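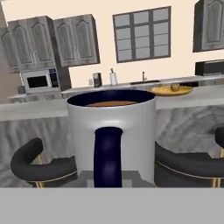
Moinho manual Sarken de mós cónicas

Loja Stosik > Café > Moagem > Moinhos manuais

8 de setembro de 2019, pela redação da Stosik

O Sarken é um moinho de café a que se dá à manivela. Não tem aplicação, não se liga ao telefone e não pede atualizações a meio do pequeno-almoço. Pede um braço, de preferência o seu, e um bocadinho de paciência antes da primeira chávena, que é precisamente a altura do dia em que há menos.

Vendemos moinhos manuais há tempo suficiente para conhecer o ciclo de vida do produto: entusiasmo em dezembro, gaveta em fevereiro. O Sarken é o primeiro que nos voltou à loja para substituir uma peça gasta pelo uso, e tomámos isso como elogio.

O que faz

Mói grãos. Tem mós cónicas de aço, um eixo apoiado em dois rolamentos e um anel de regulação com 36 posições, que estala a cada passo e se sente com a ponta dos dedos mesmo às escuras. As posições baixas dão moagem para cafeteira italiana, as do meio para filtro, as altas para prensa francesa e para café feito a frio. A partir daí sai uma espécie de brita, útil talvez em jardinagem.

O corpo leva até 30 g de grão, uma dose generosa para duas pessoas que ainda se falem de manhã. Quem recebe a família inteira ao domingo terá de encher duas ou três vezes, e ao terceiro enchimento costuma aparecer um sobrinho a querer experimentar. Deixe.

O que não faz

Expresso, pelo menos como deve ser. O fabricante diz que sim na caixa e nós dizemos que não na página. Nas primeiras posições o pó sai suficientemente fino, mas cada estalido do anel é um salto grande de mais para acertar o tempo de extração. Se tem máquina de expresso com cesto não pressurizado, vai passar as manhãs entre um café que corre como água da torneira e outro que não corre de todo. Com cesto pressurizado desenrasca-se bem.

Também não mói pimenta, linhaça, arroz nem açúcar. Pode fisicamente fazê-lo, tal como se pode fisicamente lavar o cão na banheira do bebé. A garantia é que deixa de achar graça.

Peso e pega

São 800 gramas, e notam-se. Na bancada é uma vantagem, porque o moinho fica onde o pomos. Na mochila é outra conversa: há quem o leve para acampar e há quem, depois de o levar uma vez, passe a moer o café em casa na véspera. O corpo afunila a meio e tem uma cinta de borracha para a mão não escorregar. Mãos pequenas agarram-no sem grande aflição, embora a manivela seja comprida e convenha ver se não há um armário por cima.

A manivela sai por cima e não tem sítio onde se prender ao corpo. É a nossa queixa mais antiga. Escrevemos à Sarken a propor um íman, uma mola, uma fita, um cordel. Responderam com muita educação e mandaram-nos um catálogo.

Barulho

Menos do que um moinho elétrico, mais do que o silêncio. Num apartamento com paredes normais não acorda os vizinhos. Dentro do próprio quarto acorda toda a gente, incluindo quem disse que não se importava. Com torra clara ouve-se mais e custa mais a rodar, pois o grão é duro; com torra escura quase não se dá por ele.

Características

Mós: cónicas, em aço
Regulação: anel exterior, 36 posições
Capacidade: até 30 g de grão
Peso: 800 g com manivela
Copo de recolha: metálico, de rosca
Na caixa: moinho, manivela, escova, folheto em várias línguas, nenhuma delas inteiramente convincente
Garantia: 2 anos

Regulação para começar

Feche o anel até as mós se tocarem, sem forçar. Esse é o zero. Conte os estalidos a partir daí e aponte-os num papel, visto que a numeração do anel é gravada em cinzento sobre cinzento por alguém com muito boa vista.

Para cafeteira italiana, comece no primeiro terço da escala. Para filtro de papel, a meio. Para prensa, um bom pedaço mais acima. Depois prove e corrija: se amarga e raspa na língua, abra; se sabe a chá envergonhado, feche. Mexa um ou dois passos de cada vez e mude só uma coisa por dia, ou nunca saberá a quem agradecer.

Para os filtros vietnamitas de gravidade, como o Dương que temos na secção de filtros, a moagem certa fica entre a da cafeteira italiana e a do papel. O café demora a pingar. É suposto demorar. Se ao fim de uma conversa razoável ainda não houver nada na chávena, abra dois passos e tente outra vez.

Limpeza

Escova seca por semana, se usa o moinho todos os dias. Uma vez por mês desaperte o anel, tire a mó interior, escove tudo e monte pela ordem inversa. A anilha fina entra antes da mola. Repetimos: a anilha entra antes da mola. Temos anilhas à venda na página de peças, e são de longe o artigo mais procurado deste modelo.

O copo de recolha lava-se com água e detergente e seca-se bem. O resto não vê água nunca. Quem pôs o moinho na máquina da loiça pode escrever-nos na mesma; temos um desconto discreto para esses casos.

Comparação com o Nakis

É a pergunta que mais nos chega. O Nakis é mais leve, custa menos e tem mós de cerâmica. Mói bem para cafeteira e para filtro, devagar. Na prensa francesa deixa mais pó fino no fundo, e o último gole mastiga-se um pouco. A regulação fica por dentro, de modo que é preciso desmontar meio moinho para mudar de método.

Se faz sempre o mesmo café da mesma maneira, compre o Nakis e gaste a diferença em grão melhor. Se muda de ideias com frequência, ou vive com quem muda, o anel exterior do Sarken paga-se em discussões evitadas. Para quem faz uma caneca grande de vez em quando e bebe o resto da semana no emprego, talvez baste mandar moer o pacote na loja. Perdemos uma venda e dormimos bem.

Perguntas que nos fazem

Quanto tempo demora uma dose? Menos do que a água a ferver, na moagem média. Na fina, um pouco mais, e troca-se de braço a meio.

Posso prender um berbequim ao eixo? O encaixe permite. Nós não dissemos nada, e a garantia não cobre.

Há peças de substituição? Sim: mós, mola, anilha, copo e manivela. O folheto não, mas não lhe vai fazer falta.

Vem noutras cores? Preto mate. Houve uma série em cobre, que ficava lindíssima até alguém lhe tocar.

Serve para oferecer? Serve, desde que a pessoa já beba café e não tenha dito que queria uma máquina de cápsulas. Junte um pacote de grão inteiro, ou o presente fica a olhar para o dono até segunda ordem.

Envio e devoluções

Sai do armazém no dia útil seguinte, numa caixa de cartão com papel amarrotado em quantidade que nos parece exagerada, mas o departamento de embalagem é de convicções firmes. Aceitamos devoluções de moinhos por estrear. De moinhos estreados também, se o problema for do moinho. Se lá dentro houver restos de pimenta, nós sentimos o cheiro.

Artigos relacionados: filtro de gravidade Dương, moinho Nakis de cerâmica, escova de cerdas curtas, anilha para Sarken (embalagem económica).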